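Keeping old chairs in use: a talk with the owner of Ellari

Posted 1/28/26

The owner of Ellari has been buying, cleaning and reselling used chairs for eight years. Before that she worked in the fabric department at Tindmont, where customers brought in seat covers and asked her to match them. Most of the time she couldn't.

"They wanted the color the chair used to be," she says. "I only had the color in the book."

Her workshop takes in dining chairs, benches and the odd footstool, but the bulk of the work is tub chairs. She likes them because they fit in a small living room and people keep them a long time. Velvet is the cover she sees most.

"Velvet shows everything. You get darker patches toward the front of the seat, where legs rub and hands push off. People call up and say it's a stain. Usually the pile is flattened and the light hits it differently."

Her first step is a vacuum with a soft brush, going over the seat and then down into each rib of the backrest. After that she uses a garment steamer, held a few inches off, and brushes the pile up while it is still warm. She lets the chair stand for two days before she decides on anything else. If the patch is still there, the pile is worn and steam won't bring it back.

"Then you can live with it, or put a cushion on it, or recover the seat. I tell people to try the cushion first. It's the cheap one."

She has firm views on cushions. One is enough for a tub chair, she says, and two is already a crowd. The curved back takes up a good part of the depth, and a thick cushion pushes the sitter out to the edge – right onto the part that is already worn. She prefers a thin rectangular one with a soft fill. On a brown chair she would go with light pink or gray.

"Gray goes with anything. Pink looks better than people expect. I had a customer who bought a gray cushion from the Pinto line and came back in July for a pink one."

Creases in the back worry her less. Some come from the way the fabric is pulled around the curve, and no amount of steaming will take those out. She checks the legs and the underside instead, and she presses down hard on the seat to listen for the frame. A chair that creaks goes to a joiner in Jostumden before she spends any time on the cover.

A full cleaning takes her most of a morning. She charges the same for every tub chair, whatever shape it comes in, and she doesn't plan to change that this year.

"I'd end up arguing about dirt," she says.

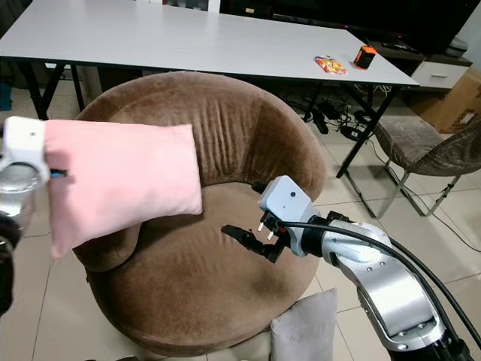

How often should a velvet chair be vacuumed?

Once a week is plenty for a chair that gets daily use, and once a month for one that is rarely sat in. Use the soft brush and follow the direction of the pile.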